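Okay so the living room thread, by request (two people requested, I'm counting it)

Background for the newcomers: we moved in here with one couch, grey, big, bought in a panic. I have spent every evening since trying to make the room feel like somebody lives in it on purpose.

First thing was the yellow sofa. Found it secondhand on a Tuesday night, messaged the guy in my pyjamas, and by breakfast it was ours. Mustard. My mum said "oh, that's a colour" and left it there.

Getting it home was a whole saga. Shahram Ghorbani has a ute and a very forgiving nature. We had it wedged in the stairwell for so long that the neighbour came out, looked, went back in and came out again with a cup of tea. For herself.

(Legs come off, by the way. We found that out once it was upstairs.)

Then came the cushion problem. I wanted patterned ones so badly!! Bought two from Riviere, big leafy print, put them on the mustard and it looked like a dentist's waiting room in the tropics. Back they went.

Ended up with plain pale grey and I'm a bit annoyed at how well it works. The yellow does all the shouting and the cushion just sits there being calm.

Someone asked about the fabric on the grey one. It's a woven upholstery, fine texture, hides toast crumbs like a champion. Does not hide yoghurt. Ask me how I know. Dab, don't rub, and get to it before your lunch break is over.

Curtains! The bit I've been putting off because I have Opinions.

We had those cheap white sheers that came with the flat. From the street you could see what I was watching, and Ludivine Pons from downstairs once asked me how the finale went.

So, new ones. Grey, pleated. I measured the window, then measured it again, then ordered the wrong drop anyway. 209 cm, if you're wondering, and what I needed was a fair bit less. Hemming tape and a podcast and most of a Sunday arvo.

If you take one thing from this thread: measure from the rail. Not from the top of the window. From the RAIL. I've written it inside the cupboard door.

Also get more fabric than you think. Mine are properly full now and the pleats sit in nice deep folds, where the sheers just hung there like wet tea towels.

Anyway, progress pic, go easy on me 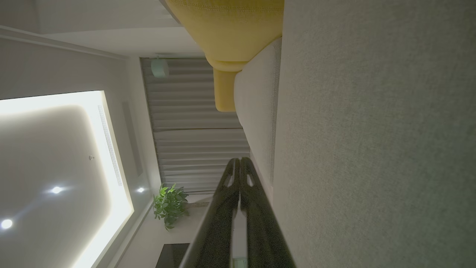

mustard, grey, more grey. curtains finally hung and I'm never touching that rail again

Already getting messages about the plant haha. It lives by the curtains and gets watered whenever I remember, so basically on bin night. Valentin Maillard reckons it wants a bigger pot. Valentin doesn't have to carry it.

What's left on the list: a rug (I keep filling a cart at Gikia and closing the tab), a lamp for the reading end, and somewhere to put all the remotes that isn't down the side of the sofa.

Budget for the rug is $100 and yes I can hear you all laughing from here.

Thinking something with a bit of rust or terracotta in it to be friends with the yellow. Or do I go plain again? I've lost all confidence in patterns since the leaf incident. Tell me what you'd do.

Edit for everyone asking, the curtains were on clearance in March and I can't find the link any more, sorry! Just search grey pleated and check the returns policy before you do anything rash.

Right, going to sit on the yellow one. Rug update when there's a rug.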